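I was late to everything until last July. Dentist, my cousin's graduation, a train to Ovik that I watched leave with my suitcase handle still in my hand. So this is a thread about getting out of the door in the morning, which I've gotten a lot better at, and some of it might be useful if you're a fellow Late Person.

First thing I did was write down what I was doing between waking up and locking the door. One week, on the back of an envelope. I thought my problem was the shower. My shower is fine! My problem was the last stretch, when I'm "basically ready."

Basically ready took me 17 minutes. Keys, other shoe, phone charger, did I turn the stove off, hat, back up for the hat, it's raining so not that hat.

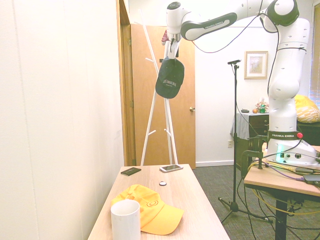
And the thing is, every one of those little trips feels like nothing. You'd never put "find keys" on a schedule. But you do six of them in a row and there goes your bus.

So I started deciding things the night before. Boring advice, my mother gave it to me when I was nine, I ignored it for decades. Clothes on the chair, lunch in the fridge in the actual bag I'm taking, with a sticky note on the door handle if there's something I'll forget.

The sticky note only works if it's a new one each time, by the way. I had one that said LUNCH for so long I stopped seeing it. Ate vending machine crackers for two days with LUNCH stuck to my door.

Next one is a bit embarrassing. I used to count the trip to work as "20 minutes" because it took me 20 minutes once, on a holiday, with every light green. Timed it properly for a month and the normal number is 33. I'd been starting every single day 13 minutes in the hole and blaming the traffic on Pangaribuan Road.

My coworker Amirul Wibisono (never late, very annoying about it) told me he doesn't think about when he has to arrive, he thinks about when his hand is on the doorknob. I've stolen this completely. "Doorknob at 7:40" is a thing I now say out loud in my own kitchen.

Okay, the stuff by the door. I used to have a closet for coats, a drawer for hats and gloves, and a bowl upstairs for keys – three different rooms! Moved all of it to one spot you have to walk past. If it's for wearing outside it goes there, and if it doesn't fit there I probably own too much of it.

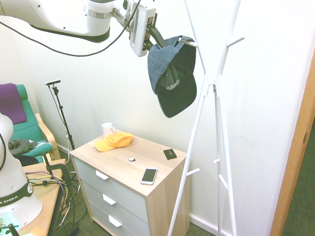

Denim cap, white coat rack.

I did give away a pile of scarves because of that rule and I have regretted exactly one of them. Green wool, bought at the Gostby flea market. If you have it, I hope it's keeping you warm, I'm not bitter.

What didn't work for me: setting the clocks ahead. I just did the subtraction. Also the alarm across the room, because I'd walk over, turn it off and walk back to bed like a sleepwalker. And the app with the cartoon owl, which made me feel judged before coffee.

What sort of worked: music. I have a playlist that runs from toothbrush to shoes, and when the trumpet song comes on I know I should be tying laces. If I'm still in a towel at trumpet song we have a problem.

Still bad at evenings, I should say. Dinner at seven means I'm looking for my wallet at seven. If anybody has an evening version of all this please send it my way.

Comments

Gemechu Alemayehu: The trumpet song!! What is it, you can't leave us like that

marigold_bus: "I just did the subtraction" is me with my car clock, it's been six minutes fast for years and I have never once been fooled

tdk_at_home: Kids make all of this harder but the doorknob idea is going on our fridge tonight

More threads from this author

Things I've learned from missing trains
A ranking of every lunch bag I've owned
Why is my junk drawer two drawers now
Gostby flea market, what to get there early for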